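Gripper Comparison, Round Two: Motor Parts

We finally got to the motors! After a February spent picking up blocks, cups and rather a lot of socks, Ivar Boström and I have moved on to the parts we wanted to handle in the first place. The pictures on this page come from the wrist cameras, so everything is seen the way the operator sees it when the arm is in close. Click through for the bigger versions.

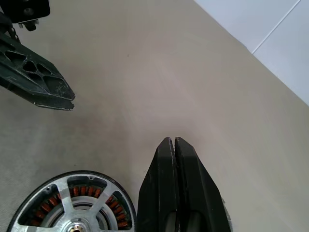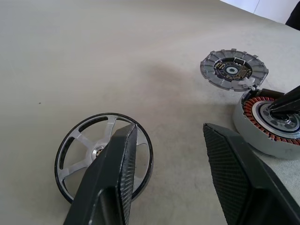
Wrist camera views from the motor parts session. First picture: fingers nearly closed beside the hub motor wheel, copper windings showing between the spokes. Second: fingers wide apart, with the spoked wheel on the left and the coils and circuit board on the right.

Notes on the fingers

Have a look at the crosshatched faces in the second picture. Texture was the big argument in our group all winter. Ivar wanted smooth pads because they wipe clean, and I wanted as much bite as we could get. I'm happy to report (he has read this and grumbled) that the texture wins on bare metal. On a polished hub the smooth pads let the part rotate as soon as you lifted off centre, and the textured ones mostly held on. On rubber there was no difference either of us would bet lunch on.

Finger shape turned out to matter more than I'd guessed. A spoked part gives you so many places to grab: the rim, a spoke, through a gap, over the hub. My favourite is coming down over the rim with one finger inside a gap and the other outside. It feels fantastic when it works. When you misjudge the tilt, the whole part skates away from you and you spend the next minute chasing it.

Coils are the nervous bit. We agreed on a no-touch rule for windings, so anything with exposed copper gets held by its outer shell only. Jasmina Softić is much the best of us at this. She approaches low, stops, opens a touch wider than she needs and then closes so slowly you think the arm has frozen.

Notes on the cameras

Both of us started out as overhead camera people. I'm converted. From the wrist you can judge the gap between a fingertip and a rim to a hair, and the colour is good enough to tell copper from shadow without squinting. The cost is that you lose the big picture when you go in tight, and your own fingers cover the thing you care about. Ivar still keeps the overhead feed open on a second monitor and flicks his eyes up to it. I've tried that and it makes me seasick.

We ran the wrist view at two exposure settings. The brighter one washes out pale surfaces but lets you see into dark corners. I'd take it every time for black parts. For light grey covers and discs, go darker.

Notes on the controllers

Three on trial: the Nernell handset, the Tomić leader arm and a plain old gamepad running through the Kendia software. We did 171 grasps in all, shared between the three of us, and every one is in the log.

The leader arm is the one everybody wants a turn on. You move it, the robot follows, and your wrist already knows what to do. Jasmina had her first clean rim grasp within minutes of sitting down.

The Nernell handset has the nicest finger trigger of the lot, really progressive, lovely for squeezing gently. It drifts a bit if you hold still, though, so you learn to rest your elbow on something.

The gamepad was better than it had any right to be! Slow, yes, and turning the wrist while moving sideways is a brain teaser, but if you need a straight vertical lift it's rock steady. It's also the one you can replace at the mall.

Coming up

Next round is the Dilier parallel gripper against the fingers we have now, same parts, same three controllers. We'll do 40 grasps per controller so the numbers line up properly this time, and Ivar is printing 16 pads in different textures, so expect more grumbling. If you have a favourite pad pattern, send us the file and we'll add it to the pile.

Page last updated 16 April 2019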